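# Fixed clocks do not make a fair benchmark
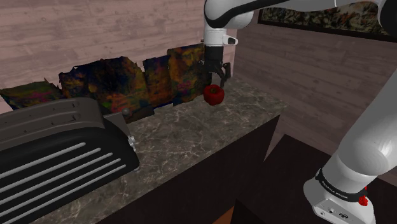
Every few months a forum revives the idea of locking all entrants to one clock speed and calling the result a test of skill. I have judged small benchmark events, entered more of them, and I think the rule is oversold. A locked clock controls one variable in a chain of a dozen. Render workloads show this well. Take a kitchen scene with a veined marble counter and one glossy red pepper on it: the sampler settings and the build of the renderer can move the finish time further than a modest clock bump would. Two entrants at the same frequency, with different thread pinning, are running two different tests.

The last Rasley round used a locked clock and a fixed scene file. The top two entries, from Corentin Boyer and Ákos Sipos, were separated by 20 seconds on a run that took 737 seconds for the winner. Both used the same processor model and the same cooler class. The gap came from memory. Boyer had spent several evenings on secondary timings, and Sipos had loaded the stock profile and left it there. The organizers described the result as proof that the format rewards tuning. It does reward tuning, of memory, on kits good enough to accept it. Anyone with a weaker kit was out before the start.

The usual defense is that luck in the silicon has been removed. It has been moved. At a fixed core clock, the quality of the memory controller starts to matter more, and that varies from sample to sample just as core headroom does. Thibault Deschamps tested this on three chips with one board and one set of sticks. Two ran his tightest timings without errors. The third failed within the first pass at the same voltage. Three chips is a small sample, and he says so in his notes, but it matches what I have seen on my own bench.

Background load is the other weak point. Rules tend to list allowed operating systems and stop there. Dresik, which I still consider the better-run event, at least publishes a list of services that may be disabled. A stripped install is legal under most rule sets and worth more than many hardware changes. If the event is meant to measure hardware, it should hand out the disk image. If it is meant to measure the person at the keyboard, the rules should say that stripping is part of the game, and the score tables should carry a column for it.

I would make three changes. First, fix the memory clock and primary timings along with the core clock, at values any mid-range kit can hold. Second, require 60 minutes of logged temperatures and clocks before the scored run, so that throttling is visible. Third, score the median of five runs. A best-of score pays for patience with the restart button.

Eduardo Dizon objects that a median punishes unstable setups. I agree with him, and I want it to.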